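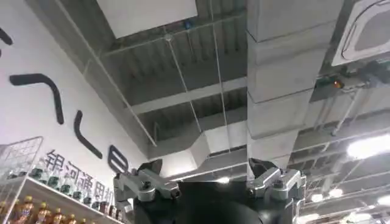
TRIMGATE, 2019-01-15 -- Shops on the lower end of Trimgate's main street will have to take their deliveries before 10 a.m. starting in March, under a parking plan the town council approved Monday night.

The plan removes 13 loading spaces between the post office and the bridge and turns them into short-stay parking for customers. Drivers will be able to park there free for 40 minutes. Delivery trucks can still stop on the street in the early morning, but after 10 they will have to use the lot behind the old feed store.

Council members voted 5-2 for the change after almost three hours of comments. The town received 564 written responses during the public comment period last fall, and a majority supported more customer parking. Opinion among the store owners themselves was more divided.

Thaddäus Fankhauser, who has run a kitchen goods store on the street since 2003, told the council his suppliers come from two different cities and do not set their routes around Trimgate.

"I can ask them to be here at eight. They'll tell me they'll be here when they get here," he said. "Then I'm wheeling a pallet of stock pots from the feed store lot in the snow."

Other owners said the current setup costs them business. The manager of the Higuchi shoe store said customers regularly call to ask where they can park and then decide to go to the shopping center at the highway exit instead. She said a few short-stay spaces near the door would help more than any sale she could run.

The feed store lot is about 30 yards from the nearest shop entrance, but stores closer to the bridge are a good deal farther away. The council agreed to pave the footpath between the lot and the street before the new rules start. It also agreed to add lighting, which was not part of the first draft.

Two groups will be exempt. Pharmacies can receive medical deliveries at any hour, and moving trucks can stop on the street with a one-day permit from the town office. A request from Demov Bakery for a second delivery window in the afternoon was turned down -- council members said they did not want to start making exceptions for single stores.

Parking officers will hand out warnings for the first month. After that, a truck stopped on the street outside the permitted hours can be fined.

The council will look at the plan again in the fall. Store owners who want to comment before then can write to the town office or speak at the regular meeting on the second Monday of each month. Maps of the new spaces are posted at the library and the town office.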